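How to unstick wooden drawers (and stop them sticking again)

Quick one this week as I've got plaster drying in the hall and half the street's parcels in my porch. Several of you asked after the last post about drawers that jam, so, drawers.

Most sticking drawers can be sorted in an evening with things you've already got. Candle, sandpaper, a screwdriver, an old toothbrush. You don't need to buy a new chest and you almost certainly don't need the man from the furniture shop in Julstead who quoted my neighbour 200 quid to "re-run" hers. She did it herself in the end, with a candle stub.

What you'll need

Plain white candle, or a block of beeswax
Sandpaper – 120 and something finer, 240 is fine
Pencil (soft)
Wood glue
Small hammer, or a mallet if you've got one
Screwdriver
Hoover with the thin nozzle
Damp cloth, dry cloth

Step 1. Get the drawer out

Empty it first. Yes, all of it. A full drawer pulls down at the front and you'll never see where it's really catching.

Older drawers on wooden runners just slide out, sometimes with a bit of a lift at the end. Newer ones on metal runners usually have a little plastic lever each side. One goes up, the other goes down, press both and pull. If there's no lever, look for a screw at the front of the runner.

If it's properly jammed, don't yank the handle. Take out the drawer above or below and push from behind with your hand flat. No room for that? Wiggle left side, right side, left side, small movements. Colin Haslam wrote in to say he pulled the whole front off his by bracing a foot against the one underneath. So not that.

Number the drawers on the back in pencil as they come out. They look the same and they aren't, specially on anything old.

Step 2. Find out why

Could be:

Swollen wood. Worse in damp weather, fine in summer. If yours starts up every September this is your culprit.
Worn runners. The drawer drops at the front or rocks side to side.
Loose joints. Hold it by two opposite corners and give it a gentle twist. Should feel solid.
Something stuck down the back. A sock. Always check for a sock.
Overloading. The bottom sags and drags on whatever's under it.

For swelling, look for shiny patches along the sides and bottom edges. Shiny means rubbing. If you can't see any, scribble pencil all down both sides, slide the drawer in and out a few times, and see where it's smudged.

Step 3. Clean

Hoover out the inside of the carcass, right to the back corners. Toothbrush along the runners. You'll get grey fluff and a kind of brown paste, which is old wax plus dust, and that paste alone can be enough to make a drawer stick. Wipe with a damp cloth, then dry it straight away. Leave everything open for an hour or so.
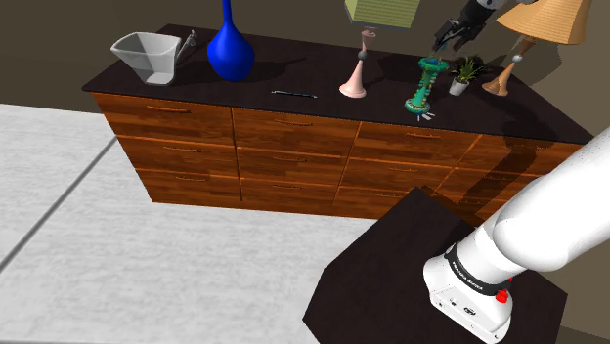
Step 4. Wax

Try this before you sand anything. Rub the candle hard along the bottom edges of the drawer sides, then along the runners inside. Then the top edges of the sides too, people forget those. You want a thin layer you can just about see. Put it back, run it in and out ten times or so, take it out, wax again.

Use a white candle, coloured ones can mark. Soap works at a pinch but it draws damp, and don't use cooking oil or spray oil on bare wood. It soaks in, goes gummy and you're back at step 3.

Step 5. Sand, if waxing didn't do it

Only the shiny bits. Wrap the 120 round a scrap of flat wood so you don't dig a hollow, six or seven strokes, then try the drawer. Then a few more. You can't put it back on, so slow.

Best done when the wood is dry. If you take loads off in a wet spell the drawer will be sloppy by summer. I did exactly this to a bedside cabinet in our old place in Skudville and it rattled every time a bus went by.

Finish with the finer paper, wipe the dust, wax again.

Step 6. Loose joints

Ease the joint apart a little if it wants to come, scrape out the old glue, fresh glue in, tap it together. Measure corner to corner both ways before you leave it – the two measurements should match. If they dont, nudge it till they do. Tie it round with string or clamp it and leave overnight.

Please don't use nails. Yvonne Cropper sent me a list of everything she found in her gran's chest and it was 43 nails and one good joint.

Step 7. Worn runners

If there's a groove worn in the runner, the cheap fix is a couple of flat-headed drawing pins pushed in just behind the front edge, one each side. Lifts the drawer a touch and it slides on the metal. Nylon furniture tape does the same and lasts longer. Very deep groove, you want a new strip of hardwood glued in, and thats a whole other post.

Keeping it that way

Wax once a year. Don't overfill. Keep it off the radiator wall if you can, and leave a small gap behind for air. Two-handled drawers want pulling by both handles.

Comments are open till Friday, then I'm away. Mio, yes, I've seen your question about the metal runners, will do those next.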